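Section 4. Table setting with plush guest

1. Clear the white table and wipe it down.
2. Lay the Omby bear at the far side, head to the left.

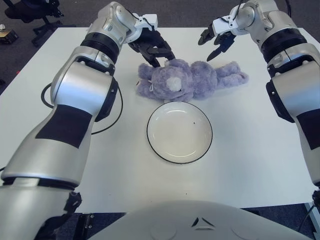
Fig. 1. Purple bear and round plate

3. Set the black-rimmed plate at the center, below the bear.

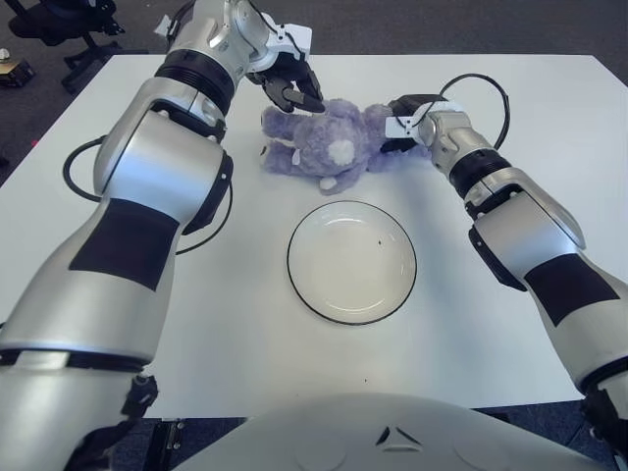 Fig. 2. Plate centered on the table

Caution: Do not lift the bear by one ear.

4. Check the plate for specks before serving.

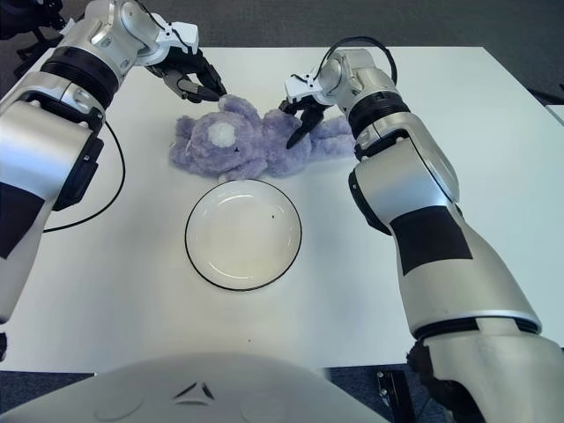

Marcus Blackwood: We brush the fur before step 2, or it sheds on the plate.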